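Notes from the sorting side
by Candela Peñalver

May 9, 2023

I promised Omar I'd write something for this issue that wasn't about the car park, so you're getting the robots instead. Most of you at the Iglesias building only see us when we come over for the stationery order, and I keep being asked the same thing in the kitchen - are you all being replaced, then? So, a bit of an update from the tidying team, for whoever wants one.

For anyone who joined after the move, we were a cleaning crew. Seventeen of us, going into people's homes and student rooms for Grurnden, two to a flat, mops and bin bags and a van that smelled of lemon. We still do that, but only in the mornings. After lunch half of us put the mop down and pick up a gripper, and we do the same jobs with that, slowly, so that the Wanis machines have something to learn from. Picking up rubbish, mainly. My mum thinks I'm an engineer now and I haven't corrected her.

I was dead against it at the start, I'll admit! I've been cleaning for years and I can clear a bedroom floor without thinking about it, and then suddenly I had two stiff jaws for fingers and couldn't get hold of a sweet wrapper to save my life. Xuelian was good at it straight away (she would be, she does embroidery) and the rest of us sulked. You have to come at things from the side, and you have to decide what you're picking up before you move, which I'd never done in my life. Wrappers are the worst of the lot. They're light, they slide and they cling to everything.
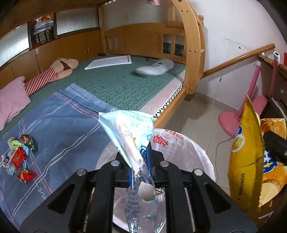

What's changed for us

The hours, first of all. Afternoons finish at a proper time and there's no second van run, so I get the early bus and Telmo can collect his girls from school. My back is better too. My wrist is worse, and Edvin has put in for lighter handles, so if your wrist is playing up as well please tell him, as he needs names to go with the request.

The talk has changed a lot. We used to chat all the way through a job and now we go quiet while we're picking, and I miss that more than I thought I would. We make up for it at the break.

Pay is the same rate mornings and afternoons. There was a rumour about that and it's wrong, I asked.

As for the big question, I don't know. Zunance say the machines are meant for the night rounds, which we've never had enough people for, and that the day crews stay as they are. That's what's in the letter, and I've kept my copy. Telmo believes it, Xuelian doesn't, and I go back and forth depending on how the afternoon's gone.

If you'd like a go with a gripper, come over after lunch and ask for me. Bring your own wrappers - we do get through them.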